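Search this site Type a word Go

Hands, Gloves and Bowls: How a Grip Works

Picking something up is a job in several steps. This page sets them out in order, for readers aged eight and over. Words in the list at the end may be new to you.

1. Opening the hand

Before a hand can hold an object it has to open wider than the object. The fingers spread and the thumb moves out to the side. The gap between thumb and fingers is called the span. You can measure your own span with a ruler: press your hand flat, stretch it, and read from the tip of the thumb to the tip of the little finger.

A glove changes the span a little. Thick cloth fills some of the space between the fingers and pushes back when they bend. 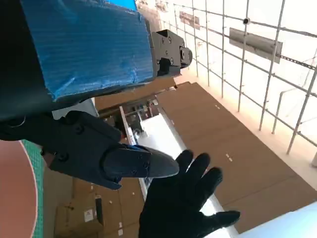 The thumb does a different job from the other four fingers. It can turn to face them, and this is called opposition. Try lifting a pencil without using your thumb. It can be done, but the pencil is likely to turn or slip.

2. Closing the hand

There are 2 main kinds of grip. In a power grip the fingers wrap round the object and press it into the palm. You use it for a hammer or a rope. In a precision grip only the tips of the fingers and thumb touch the object. You use it for a pea, a button or a slice of fruit.

The force that stops an object sliding is friction. Friction depends on how hard you press and on the two surfaces that meet. Smooth plastic and juice make a slippery pair. Dry cloth and rough card do not.

3. Soft things and hard things

A hard object keeps its shape when squeezed. A soft one, such as a ripe fruit, gives way, and if the force is too great the skin splits. A bowl solves part of this problem. The hand holds the bowl, the bowl holds the food, and the food is not pressed at all.
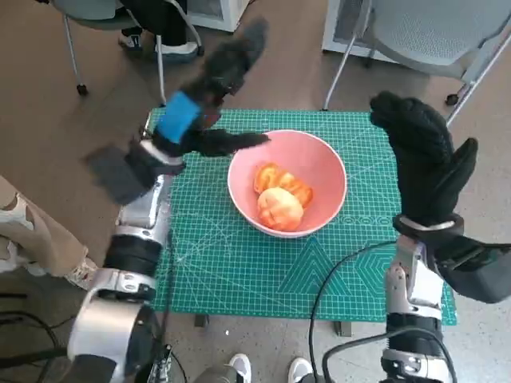
A round bowl has a rim, a wall and a base. The curved wall makes loose pieces slide towards the middle – this is useful if the bowl is carried at a slight tilt. A surface marked with squares is handy for tests, as you can note which square the bowl started in and which it reached.

4. A test to try

Put a plastic bowl on squared paper. Add two pieces of soft fruit. Lift the bowl with bare hands, put it down, then repeat in woollen gloves. Write down whether it landed on the same squares. Ask an adult to cut the fruit.

Words to know

Span – the width of an open hand.
Opposition – the thumb turning to face the fingers.
Friction – the force that resists sliding.

Written by Kanini Nyanda, 24 January 2021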